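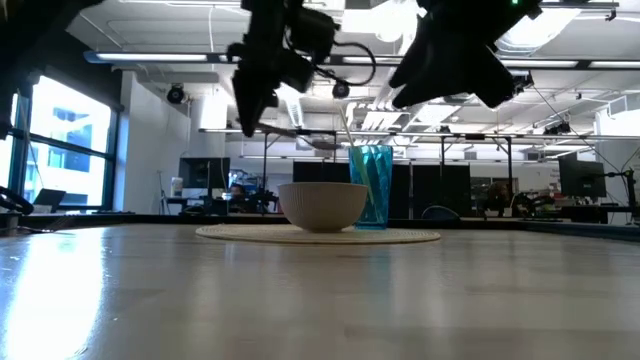 Gavby shared shop, June 2023

ok thread. two arm table setter, build update. typing fast bc I have the bench till the next group wants it

Goal hasn't changed. Bowl, cup, straw, placemat. Set a place for one person without smashing anything. Harder than it sounds!!

Both arms are bolted down now. Took me 11 evenings, mostly cable routing. Gareth Marsden lent me his crimper and I still owe him a box of ferrules

Cable tip: leave way more slack at the wrist than you think. First version had everything zip tied nice and neat and the wrist joint ripped a connector clean out. Looked great for 2 minutes

Ribbed bowl is a pain. Fingers catch on the ridges and the whole thing rotates. Grabbing the rim is better — but then your height has to be dead on

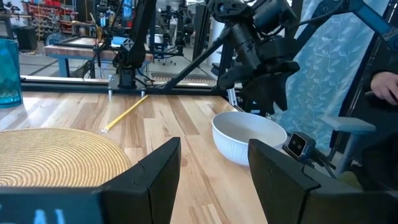
left wrist cam. bowl, pencil, a bit of the placemat

Wrist view is what I tune from. Overhead is fine for "where is stuff" but useless for the last inch

Controller config file is up to 836 lines. Half of it is comments yelling at myself. Will clean up before I share, promise

Divya Chacko asked about finger material. Bare plates for now. Going to try silicone pads next, the thin kind, glued not screwed. If anyone has a glue that sticks to silicone pls tell me

Also the see-thru cup. Depth goes nuts on it. Holes all over the point cloud. Callum Tindall says put tape on the cup, which, sure, but then I've built a robot that sets the table with tape cups

Current plan is find the straw first, guess the cup from that. Dumb but kinda promising?

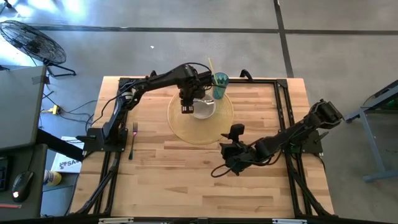
fork's out too. left arm over the bowl, right one down low by the plate

Fork is a stretch goal. Flat on wood it's basicly impossible to get a finger under. Thinking slide it to the table edge and pinch it there

Speed is set to 10 percent btw. People keep asking why the clips are so slow. That's why. I like my wrists (the robot ones, $$$)

To do: pads, redo right arm zero, label the power leads, stop editing the config at midnight

Parts list coming once I find the recipts. Hoping for a full place setting by September — will post the fails too

ok getting kicked off the bench, more later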